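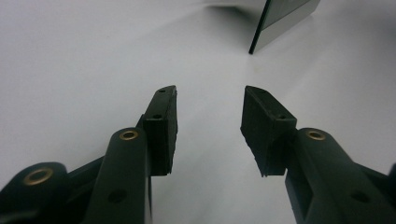 By Eline

Workshop tips: looking after a hand-held gripper

I bought the Bedo hand-held gripper kit from Skovus in April and paid 113 dollars, with postage. It is a fair price for me, but the booklet is very short, so I write my own tips.

Wipe the black pads with a damp cloth and let them dry overnight. No solvent, please. It makes the surface slippery.

Look at the pad edges in good light. A slightly ragged edge can be trimmed with a sharp knife, but the inner face must stay flat.

Keep the brass eyelets free of dust with an old toothbrush. I put no oil there.

A light-coloured bench is best for practising, you see quickly where the tips will meet.

Skovus recommends new pads after 3,000 grips. My first pair is at 1,862 and still holds a jam jar. Spare pads are sold only in pairs, and the colour choice is black.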